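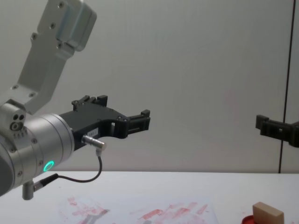

4.2 Uneven marking on uncoated sheets

Uneven colour is the most common fault in red marking on plain white paper, and it was the fault on which our readers agreed least. Colombo treated any break in the colour as a defect, whereas Fabbri accepted small breaks provided that the outline of the mark could still be followed. Both positions work well enough for a single clean impression. They are harder to apply to a sheet such as the one lying on the white tabletop, where pink and red smudges and streaks sit in uneven patches and there is no obvious outline to follow. For sheets of this kind we dropped the outline test and scored the area of colour only, keeping pink and red as separate classes. The boundary between the classes was set by eye against a printed reference strip held beside the sheet.

The set scored at Clirthorpe came to 3,751 marks. Each was read twice, by two readers working apart, and the second reading was made without sight of the first. Where the readings differed by more than one step on the Minja scale, Okafor read the mark again and her value was kept. Sheets with a fold through the marked area were left out, as were sheets on which the colour had reached the reverse. Paper from the Relluvgate stock was slightly rougher than the Dollomo paper used in the July pilot, and the two stocks are reported separately throughout.

Streaks gave more trouble than patches. A streak may come from the block moving while it is still in contact with the sheet, or from something passing over the mark afterwards, and the finished sheet does not always show which. We made no attempt to assign a cause. A streak was recorded by its length along the longer direction, and a streak that ran into a patch was counted with the patch – a rule that lowers the streak totals on heavily marked sheets and should be kept in mind when reading the results for the rougher stock. 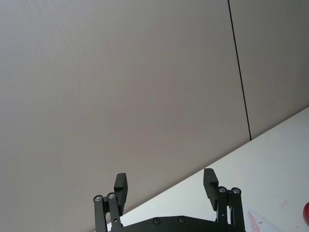
The surface under the sheet was also noted. Loose colour on a table can be picked up by the underside or the edge of the next sheet, and a faint mark gained in this way is easily read as a weak impression. Readers were therefore asked to record any colour on the table before the sheet was lifted. Pale marks were entered as trace, without an area. Wiping was allowed between sheets but not during one, and the cloth was kept off the working surface. Fagundes repeated part of the reading with a grey backing card under the paper; the card made pale pink easier to separate from bare paper, though it had little effect on the red class.
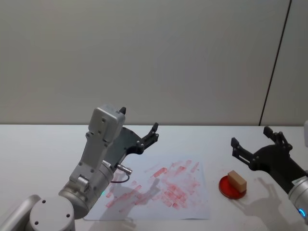 Figure 4. Sheet with red smudges and small red round dish holding a tan rectangular block, on a white tabletop.

The position of the dish was left free. Galli had proposed a fixed place for it at one side of the sheet, on the grounds that drips would then fall in a known area, but in the pilot this made the readers expect marks on that side and score them more generously. We return to this point in Section 5.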